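Taping a grid on your robot table (and why I bother)

Posted 8 Jan 2023

I get a lot of messages asking how we lay out the table for the arm in our shared workshop, so I'm finally writing it up. It's a cheap afternoon job and it has saved me more swearing than any software update. If you can run tape in a straight line you can do this!

What you'll need: a roll of blue tape (mine's the Ronex stuff, but any low-tack tape is fine), a long straightedge, a pencil, a tape measure, a soft cloth, and a few light things to practise with. Plastic cups are my favourite because they cost next to nothing and they bounce.

Step 1. Clear the work area and wipe it down. Crumbs under the tape will drive you batty later on.

Step 2. Pick a cell size. I went with 300 mm across, which suits the cups and the small trays. On my first go, back in December, I used something much smaller and ended up with more tape than table.

Step 3. Mark your long lines first, a pencil tick at each end and one in the middle, then lay the tape from tick to tick. Pull it taut but don't stretch it, as stretched tape creeps back and puckers. Then do the crossways lines the same way, right over the top of the long ones. If a piece comes up short, butt a new bit against the end of it and keep going. A small step at the join won't hurt anything. 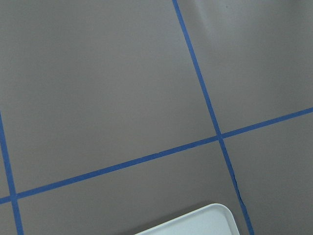 Where two lines cross, with one corner of the white tray. The tape has a little wrinkle just past the crossing.

Step 4. Rub everything down with the cloth, working out from the middle. For a wrinkle, lift the tape back past the pucker and lay it again. I leave the tiny ones, but anything near where the fingers come down gets redone.

Step 5. Name your cells. I use letters one way and numbers the other, and keep the map in a text file called Flenholm (long story, old project). Then jog the arm slowly to a few of the crossings and write down the position at each one. Go at 40 percent speed or less, keep a hand near the stop button, and stay well above the table until you trust your numbers. My first full set of readings took 67 minutes, with a tea break in there.

Step 6. Put your props out. Start with one cup standing upright in the middle of a cell, and once that's boring, try a dish rack. Racks are brilliant practice as there's wire everywhere and the cups never sit quite the way you'd like.
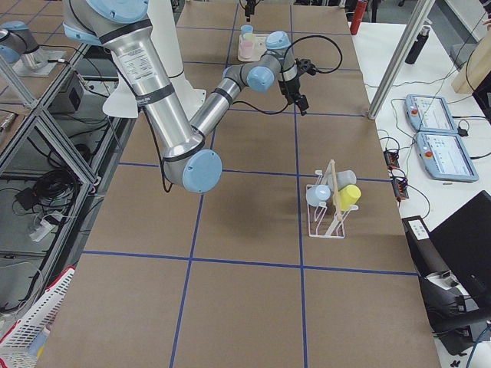
The arm over the gridded table, with cups in the rack and three more on the beige tray at the far end.

A few odds and ends. Keep your pendants and cables on a separate table if you've got the room. I've caught a sleeve on a cable before and dragged a whole layout sideways, and that was the end of that evening. Re-measure the grid every couple of weeks too. And when you peel the old tape off paper, go slowly and keep it low to the surface, or you'll take half the paper with it.

Next up I'll write about the rack routine, which I've been calling Tasta. It's at 116 lines and still growing, so give me a bit!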